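Sandals, a shoe rack and the great hallway clear-out

I have been putting off the hallway since July. It's the narrowest bit of the flat and somehow everything we own that goes on a foot ends up there, in a heap, just where the front door wants to open. You get used to doing a sort of sideways shuffle with the shopping. Then last week I caught my toe on a walking boot at 2 in the morning, on the way to get a glass of water, and said some words, and decided enough was enough.

So, everything out. I carried the lot into the front room in armfuls and lined it all up along the skirting, and the grand total was 21 pairs. For two people! I did a recount because I thought I'd done the wellies twice (I hadn't).

The rack is a Puvholm, the tall one, and I've had it since the flat in Arkmont Road. It came out of the box with one screw short and has leaned a bit to the left ever since. I'd been all set to replace it, and I did look, but the nice slatted bench I had my eye on was £126 and I just couldn't do it for something that's going to have mud on it by teatime. Instead I took the Puvholm apart, gave it a proper wash in the bath, found a screw that nearly fits in the odds and ends drawer and put it back together with the shelves further apart. Boots can stand up now. I'm a bit giddy about it, if you can't tell.

The sorting was slower than the building. Anything with a split sole went straight in the bin bag, no speeches. The charity bag got the court shoes I wore to one wedding and the trainers that were always half a size small (why did I keep wearing them? I limped round a whole garden centre in those). Winter boots have had a wipe and a bit of dubbin and they're on the bottom, stuffed with newspaper.

Then we come to the summer stuff, which is where I go soft. By rights sandals should be bagged up and put on top of the wardrobe by now, and mostly they are. I did the straps with an old toothbrush and a drop of washing-up liquid in lukewarm water, then left everything on the windowsill overnight. Leather ones get a much lighter going over, just a damp cloth, and I keep them away from the radiator after what happened to my tan ones. But the sporty pair with the blue-edged straps is staying down on the rack where I can reach it, because I wear them to put the bins out in all weathers, socks and all, and I'm too old to be embarrassed.

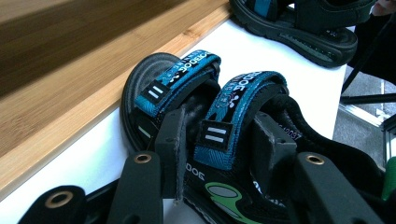

Itziar Montes reckons the toothbrush is a waste of an evening and that anything with fabric straps can go in a pillowcase on a cool wash, as long as you don't spin it. She's done hers that way for 8 summers. I'm tempted, but I'd want to try it on a pair I didn't care about first, and I've just given all of those away.

Still to do: the basket of odd laces, the umbrella situation, and the mat, which sheds. I also need hooks for the dog lead and the shopping bags, and I can't decide between a rail and separate ones. If anybody has put a rail up on a plasterboard wall and had it stay there, please tell me what fixings you used. The charity bag is by the door waiting to go, so yes, I'm still shuffling in sideways until I get to the shop with it.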